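Reusing bottled-water bottles at work: speaker notes

Indard facilities briefing, January 2021
Speaking time: 25 minutes, plus questions

Slide 1. Title

Wait for the doors to close. State the scope straight away: single-use water bottles, what they are made of, what happens when people keep refilling them, and how the site should store and dispose of them. Carbonated drinks are out of scope. So are the large returnable containers on the dispensers, which are covered by the supplier's contract.

Slide 2. Where the figures come from

The survey was done at the Rokmont building in August. Bottles were collected from desks, meeting rooms and the two kitchen areas at the end of a working day. Total collected: 286. Of these, 190 still had water in them. Mention that the survey covered one building on one day and should not be read as a yearly average. The Uibo site was not surveyed.

If asked about method: bottles were weighed full, emptied into a measured jug, then weighed again. Labels were left on.

Slide 3. Parts of a bottle

Keep this short. Most still-water bottles have a body of PET and a cap of polyethylene or polypropylene. The tamper ring is moulded with the cap and stays on the neck when the seal is broken. The label is usually a thin plastic sleeve or wrap, glued along one edge.

Point out that the neck finish is the thickest part of the body. The preform is injection moulded, the neck is left as it is, and the rest is blown out to shape under air pressure. This is why the shoulder and walls flex in the hand and the threads do not.

Define the terms used later: finish, ring, shoulder, wall, base. Ask the audience to keep to them in questions.

Slide 4. Water left in the bottle

Main point: an open bottle should be treated as an open cup. Once the cap is off, dust and whatever is on the drinker's mouth and hands can get in. A sealed bottle keeps for a long time in a cool cupboard. An opened one should be finished the same day, or kept in the fridge with the cap on.

Droplets on the inside wall above the water line are a common query. Water evaporates from the surface, meets a cooler wall and condenses there. It happens in a clean bottle as readily as in a dirty one and says nothing about whether the water is fit to drink. Droplets on the outside have a different source: moisture from the room air settling on a cold bottle.
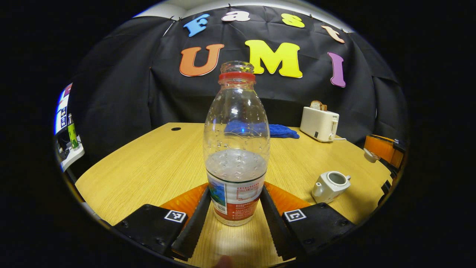 Storage temperature comes next. The stock cupboard at Rokmont shares a wall with the boiler room and reached 43 degrees Celsius on the warmest day of the survey month. PET does not soften at that temperature, but storage in heat over long periods is poor practice. It can affect taste and increases the small amount of material that passes from the wall into the water. The recommendation is to move the stock to the ground floor store, off the floor and out of direct sun.

Do not get drawn into a discussion of individual substances. Refer questions to the reading list.

Slide 5. Refilling

State the position plainly. A single-use bottle may be refilled in the course of a day by the same person. It should not be kept for weeks.

Reasons, in this order. The neck is narrow, so a brush will not reach the shoulder or the base. The wall is thin and creases with handling, and creases hold residue. The body distorts in very hot water, so it cannot go through the dishwasher.

Anyone who wants a bottle for regular use should be given a wide-mouthed one that comes apart for washing. The Stevia order covers these. Delivery is in two batches, the first for the kitchens and the second for the workshop.

Slide 6. Spills

Open bottles on tables accounted for most of the spill reports in the period. A tall bottle with a little water in the bottom is fairly steady, because the weight is low. An empty one goes over with a light knock, though there is nothing in it to spill. The awkward case is a full, open bottle near a table edge, where the centre of mass is high and the contents are at their greatest.

Practical measures: caps back on between drinks, bottles kept to the middle of the table, no open bottles on the same surface as mains extension leads. Wipe wooden tops at once. Standing water gets into joints and raises the grain.

Slide 7. Disposal

Four steps. Empty the bottle into a sink. Squash it from the base upwards. Put the cap back on. Place it in the mixed plastics bin.

The cap goes back on because loose caps are small enough to drop through sorting screens. The ring can stay on the neck. Labels need not be removed, as our contractor separates them after shredding.

Note the effect on volume. The bins hold far more when bottles are squashed, and collections at Rokmont could be cut from three a week to two. At a yearly use of roughly 1,000 bottles per floor, the saving is modest but simple to make.

Slide 8. Bottles not to be recycled

Any bottle that has held something other than a drink goes to the workshop waste point. This includes cleaning fluid, oil and paint water. Decanting chemicals into drinks bottles is already forbidden on all sites. Read the rule aloud and move on.

Slide 9. Actions

Stock moved to ground floor store.
Wide-mouthed bottles issued with a spare seal each.
Bin signs replaced at Rokmont and Uibo, same wording at both.
Second survey at Rokmont, same method, with Uibo added.

Leave this slide up during questions.

Likely questions

Does freezing damage the bottle? It can. Water expands as it freezes, so a full bottle may split or bulge at the base. Leave a gap at the top.

Is the date on the bottle a safety limit? It is normally a best-before date and concerns quality. Follow it for stock rotation.

Can bottles be left in vehicles? Not in warm weather. The same storage advice applies as for the cupboard.

Handout: reading list and the one-page disposal sheet, on the table by the door.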